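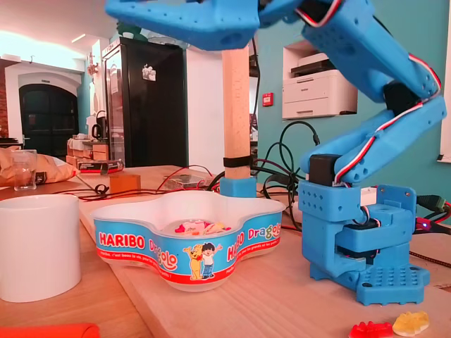 4.2 Self-reported water intake

The claim that office workers drink too little rests mostly on diaries, and we doubt the diaries. In the Zarness survey, 870 staff wrote down every mug they drank for a week in December. The form never said how big a mug was. Clirgate later assumed 200 ml for each entry and reported the totals as if they had been measured.

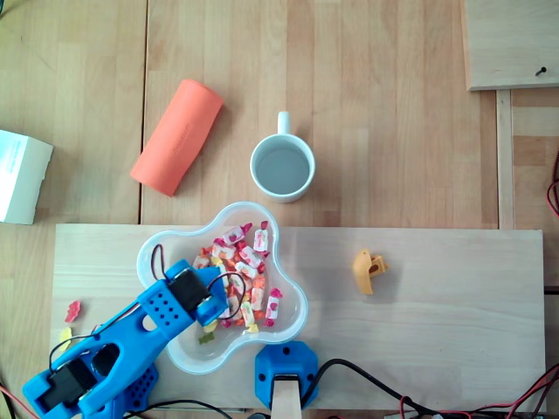 Figure 3. A white mug with clear water in it. Diary forms record a serving like this as "one mug", whatever its volume.

Bergeron's reanalysis dropped the 92 diaries with missing days, and the supposed shortfall shrank by 34 percent. That may still be generous – a person who forgets to write down a drink does not always leave a blank day behind. We also found no sign that water in food was counted.

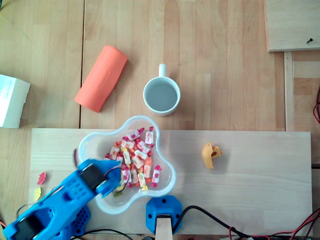

Figure 4. Water in a mug, viewed from above. The depth is hard to judge from this angle.

The McIver group argues that such errors cancel out in large samples. We see little reason to think so, as forgetting pushes the totals in one direction only. Until the Fodton data are released with container sizes attached, we treat all diary totals as lower bounds.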